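August, by Trinity Halvorsen

I finished the sixth issue of Dastex last night, a bit after eleven. It's a quiet book. Vokero, the old courier, spends most of the first three issues on trains, and the fight on the cover of issue two takes up a page and a half. I liked it more than I expected to. The lettering is small, though, and I had to hold it under the lamp.

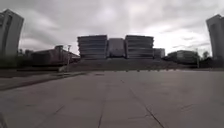
Fedir Boiko thinks the slow start is a mistake, and that issues one and two should have been a single comic. He'd have dropped the brother altogether.
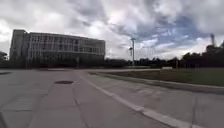

I would keep the brother. His letters are the only place where Vokero gets called by his first name, and the scene in issue five doesn't work without them. What I'd cut is the Trovo subplot — 30 pages on a bank job, and it's never mentioned again.

The collected edition is 198 pages with the sketches at the back. The colours look duller than in the single issues, mostly in the night scenes. I'm starting Tymoshchuk next, which is by the same writer but a different artist.

© Trinity Halvorsen | Contact | Back to top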